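Stockroom Practice
Handout 4: Bin to shelf, small goods
Unit coordinator: Henryk Lis
Practical sessions: Thanakorn Mahawong, Room 726

Read before the May practical. Bring the handout with you, as the tally sheet refers to the section numbers.

4.1 What the session covers

Last time we dealt with cartons on pallets and how to break them down. This handout covers the next step, when loose small goods sit in an open bin and have to be put out on a display shelf or a pick shelf. The work is light and most people learn the movements in a few minutes. The errors come from the order in which things are done, so that is what most of these notes are about.

Terms used in the notes:

Bin: an open plastic container with no lid, moved by hand.
Bay: one upright section of shelving, from floor to top.
Face: the front edge of the shelf, where labels go.
Dunnage: packing material that arrived with the goods and isn't stock.
Putaway: taking an item from the bin and setting it in its place.

4.2 Setting down the bin

Put the bin on the floor beside the bay, near enough that you can reach into it and then to the shelf without taking a full step. A bin left in the middle of an aisle is a trip hazard and will lose you marks. If the bin is heavy, slide it or ask for a second person. The lifting rules from Handout 2 still apply.

On hard floors, check that the bin does not skate when you lean on the rim. Carpet holds it better but makes it harder to slide, so get the position right the first time.
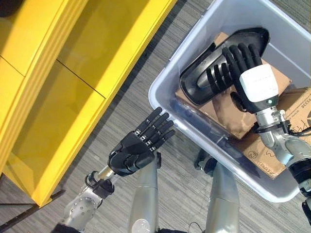 Dunnage should be dealt with before you start counting. Flattened cartons are the usual culprit, because they lie flat in the bottom of a bin and small items end up on top of them or slip underneath. A translucent bin helps, but you still have to look inside. In the bin shown there are two flattened brown boxes, one of them printed with EXPRESS and a number ending in 9338, and a black piece shaped like a shoe sole or insole lies over the other. With dark goods on cardboard the piece on top is easy to find. What has slid below the board is not, so lift each sheet and check under it. Keep any board that carries printed numbers until the count is signed off. Plain board can go straight to recycling.

4.3 Counting in, counting out

Write down the number on the docket before you touch the stock. Count as you take items out, and do a second count on the shelf when the bin is empty. The two counts and the docket should agree. If they don't, stop and recount the shelf, then check the bin, then the floor under the bay.

In the Josgate exercise last term the class put away 900 units over the two afternoons. There were 73 discrepancies recorded on first count, and 11 left after the recount. Henryk has the sheets if you want to see where they occurred. Most were in bins where the cardboard had been left in.

Do not adjust the docket to match your count. Write the difference in the right-hand column with your initials.

4.4 Checking the bay

Walk the bay before loading it. You are looking for:

- a level shelf surface, free of dust and old labels
- rails and brackets seated properly at both ends
- bars or braces that stick out where a hand or sleeve could catch
- anything left on the floor under the lowest shelf
- enough room to stand back from cabinets or other furniture nearby

Painted metal shelving shows scuffs and grease quickly. Wipe the surface with a damp cloth and dry it. Glossy paint also throws reflections, which matters if the labels are going to be scanned. Tilt the scanner a little if the first read fails.

Look along the rail from one end. A bend is hard to see from the front and easy to see from the side. Check the bracket by pressing down with a flat hand close to the end of the shelf. It should not move. Report a loose one to Thanakorn and use a different bay. Students are not to refit brackets themselves.

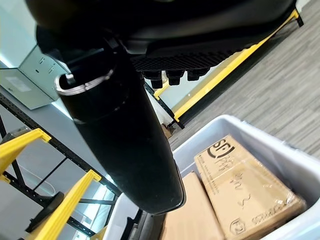
Figure 2. Yellow rail edged with a black metal bar, carpet beyond it, light grey metal cabinet at upper left.

Small scraps of board tend to gather near the base of a bay. Pick them up at this stage, before the stock goes on. Carpet in particular hides small dark items, so run your eye over it in good light. A streaked or striped carpet is worse again.

4.5 Placing the goods

Start at the end of the shelf farthest from the bin and work back toward it. This keeps your arm from passing over items you have already set down.

Take one item at a time while you are learning. Hold it by the sides. Items with a raised rim or a tab should not be picked up by the tab, even when it looks like a handle. Set the item down, let go, and only then correct its angle. Pushing a padded item into position with the fingertips usually drags the one beside it.

All items of one line should face the same way. If there is a tab, choose a direction for it and keep to that along the whole row. Leave a gap between items, two fingers wide for anything soft. Soft goods creep when the shelf is knocked, and a gap gives them somewhere to go.
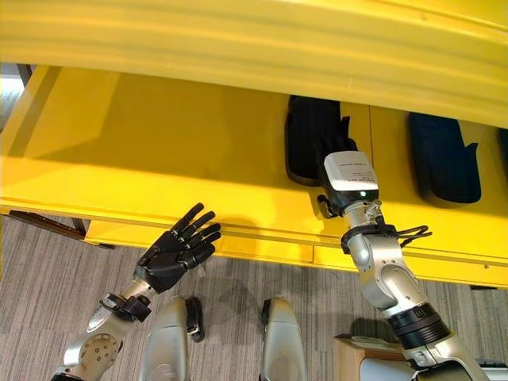
Figure 3. Dark, rounded pieces set in a row on the yellow shelf.

Similar colours are a known problem. Black and navy look much the same under store lighting and two lines can get mixed in one row. Compare them side by side near a window, or check the code on each. The Pongsiri and Derov stock lists we use in the exercise both put the colour in the last two characters of the code. The Arance list puts it first. Copy it as printed.

4.6 Closing off

When the bin is empty:

1. Do the shelf count.
2. Tip the bin toward you and look in the corners.
3. Fill in the tally sheet and initial it.
4. Take the bin back to the stack. Leave nothing in it, including board.
5. Check the face of the shelf. No item should overhang the front ledge.

4.7 Assessment

The practical is marked out of 20. Eight marks are for the count, six for placement and spacing, four for the bay check and two for closing off. There are no marks for speed. You may ask for one recount without penalty.

Students who miss the session should email Henryk before the next class to arrange another time.

Questions to think about for the tutorial

Why is the shelf count done after the bin is empty and not as you go?
Where would you put the bin if the bay stood in a corner?
What would you record if you found an item under the bay that was not on the docket?

Handout 5 covers labels and shelf faces.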